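You're at: Lekis Workshop Notes » Hands and Wrists » Bottle cell setup

Setting up the two-hand bottle cell without believing the manual

Posted 2020-02-02 by Henrique Amaral

The Clavard quick-start guide says you can have a two-hand cell picking bottles in one afternoon. I have set this cell up three times now and I have yet to see that afternoon. What follows is the order I do things in. It differs from the guide in several places, and where it does, I'd trust my order until somebody shows me a log that says otherwise.

What you need: the mat, the bottles you plan to run, a flat hex key, a felt pen, and the tablet with the Wero panel loaded.

1. Mat first. Put it down before you power anything. The guide leaves it for last, and then you have two live hands over a table you're leaning across. Press the corners flat. If the mat creeps when you push a full bottle along it, clean the tabletop underneath and try again.

2. Home both hands with the fingers open. Wait for the panel to show both as ready, then check with your own eyes. I have seen it report ready with a thumb stuck halfway. Run the home command twice and compare thumb positions.

3. Zero the finger sensors with nothing touching them. The button says "auto zero." It will happily zero a finger that is resting on something, and every grip after that will be wrong by the same amount.

4. Set the grip limit. The default is 224 on the panel's own scale. What the scale measures I can't tell you, and the support desk at Clavard couldn't either. For full detergent bottles I start at 100 and go up in small steps until the bottle stays put when tilted. Ours settled well under the default. At 391 the panel turns red, and I'd stop long before that.
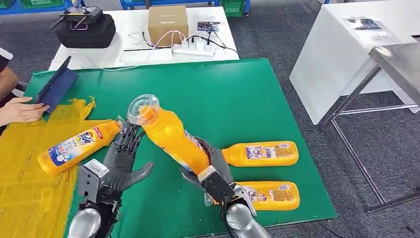

5. Teach the grasp low on the body of the bottle. The demo program from Seidel goes for the neck, which looks good in a video. A full bottle held by the neck swings, and the cap is the last thing I want a finger pushing on. Low down, with the thumb across the front, the weight sits inside the hand.

6. Try it from more than one starting pose. Bottles lying flat, side by side, are the hard case – the fingers need room to get in between. If you only teach with one bottle in a nice spot, you've tested the nice spot.

7. Run 14 cycles in a row and don't touch anything. Write down each miss and which hand it was. If you nudged a bottle to help, start the count over. Yes, even a little.

Upkeep

Wipe the fingers at the end of each shift with a damp cloth and let them dry before you power down. Detergent film makes the grip worse, and turning the limit up to make up for it only wears out the tendons. Check the screws on the back plate once a week. The guide says they are "maintenance free." I found two loose in November.

Updates to the panel software: I wait. The last one reset our grip limit to 224 and didn't mention it in the release notes – so if you do update, go back to step 3 and work down from there.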